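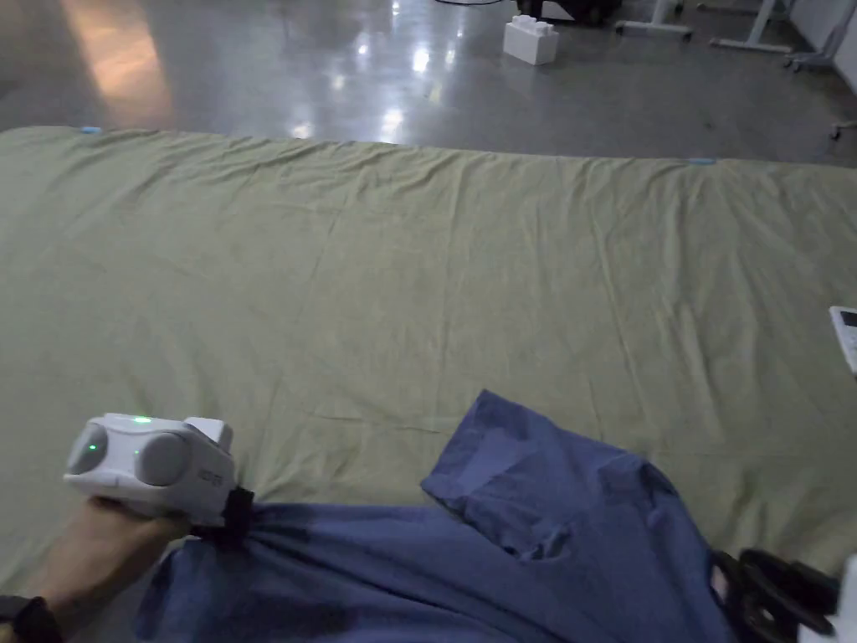

**Demande d'assistance : service Linge et Hébergement, résidence Drullelcombe**
**Ouverte le :** 2020-05-01
**Demandeur :** Roxana Urrego, intendance
**Traitement :** Yolanda Ospina, support applicatif Zokmont
**Module concerné :** Zokmont, gestion du linge / étiquettes et bons de retour
**Priorité :** normale
**État :** résolu, sous surveillance

## Exposé du problème

Depuis la mise à jour du module, les bons de retour édités à la réception de la blanchisserie ne correspondent plus aux articles enregistrés au départ. Les vêtements personnels des résidents sont rattachés à la catégorie « linge plat », au même titre que les draps et les taies. L'attribution nominative disparaît alors du bon et le tri doit être repris manuellement à l'étage.

Le défaut a été constaté sur 15 articles du bâtiment Long. Les articles du bâtiment principal ne sont pas touchés.

## Éléments demandés par le support

- Version du module affichée en bas de l'écran d'accueil.
- Export du dernier bon de départ et du bon de retour correspondant, au format CSV.
- Modèle de lecteur utilisé au poste de réception.

Les trois éléments ont été transmis par le demandeur. Le lecteur est un Brustari de table, identique sur les deux sites.

## Journal d'intervention

**Y. Ospina.** Comparaison des exports effectuée. Les codes lus au départ comportent 11 caractères ; ceux du retour n'en comportent plus que neuf. Les deux derniers caractères portent la catégorie de l'article. En leur absence, l'application retient la catégorie par défaut, à savoir « linge plat ».

**Y. Ospina.** Il est demandé à l'intendance de bien vouloir relire le même article sur chacun des deux postes et de communiquer les codes obtenus.

**R. Urrego.** Essai réalisé avec un tee-shirt étiqueté. Code complet sur le poste du bâtiment principal, code tronqué sur celui du bâtiment Long. Le résultat est identique après redémarrage du lecteur et remplacement du câble.

**Y. Ospina.** La troncature provient du profil de lecture. Le poste du bâtiment Long a conservé le profil 2, prévu pour les anciennes étiquettes. Le profil 6 doit être sélectionné dans *Paramètres > Périphériques > Lecteur*, puis validé avec un compte gestionnaire.

**R. Urrego.** Le menu *Périphériques* apparaît grisé avec le compte de l'intendance.

**Y. Ospina.** Droits de gestionnaire accordés au compte. Merci de fermer la session avant de procéder à la modification.

**R. Urrego.** Profil modifié. Les codes s'affichent désormais en entier et la mention nominative figure de nouveau sur le bon de contrôle.

## Reprise des données

Les articles déjà enregistrés sous une catégorie erronée ne sont pas corrigés automatiquement. La procédure retenue est la suivante :

1. Ouvrir le bon de retour et choisir *Annuler la réception*.
2. Relire chaque article au poste corrigé.
3. Vérifier la catégorie et le nom du résident avant validation.
4. Éditer le nouveau bon et détruire l'exemplaire précédent.

Les bons déjà transmis à la facturation ne doivent pas être annulés. Ils feront l'objet d'un avoir, établi sur demande écrite de l'intendance.

## Suites

Le maintien du profil lors des mises à jour a été inscrit parmi les corrections de la version de juillet. Dans l'intervalle, le profil de lecture devra être contrôlé sur les deux postes après toute installation. La demande reste ouverte en surveillance jusqu'à réception du prochain bon de retour du bâtiment Long.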